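Hand-held gripper demonstration

Hand-held gripper demonstration is a way of gathering examples for a learning system that controls a robot arm. A person carries out a task with a gripper held in the hand, and a camera fixed to the tool records what the fingers do. No robot is needed while the examples are being gathered.

Equipment

The tool usually has two fingers worked by a trigger. The fingers end in flat pads, and the camera is mounted so that both pads stay in view. The Henden gripper, a common design, weighs 568 grams with its camera. Some tasks call for two grippers, one for each hand or one for each of two people.

Packaged food is often used as practice material. It comes in many shapes and finishes, and soft or shiny wrappers give a wide range of surfaces to grip and to recognize. 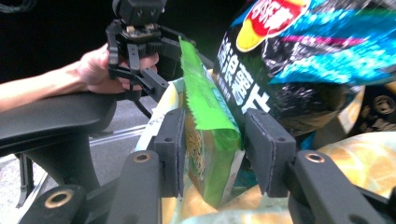
Recording

Each attempt at a task is called an episode. In the Sarix collection, a set of grasping and packing tasks, an episode lasts 14 seconds on average. The camera video is stored together with the opening of the fingers and the path of the tool through space. The path is worked out later from the video and a motion sensor.

Operators are asked to move at an even speed and to keep the object in view between the pads. Episodes in which the tracking is lost are dropped - in the Sarix collection this removed 153 recordings.

Limits

A person's wrist can make movements that a given arm cannot follow. The Futine method checks every path against the reach of the arm before training. Finger force is not recorded by most tools, and fragile goods remain difficult.

See also

Žukauskas gripper
Imitation learning
Teleoperation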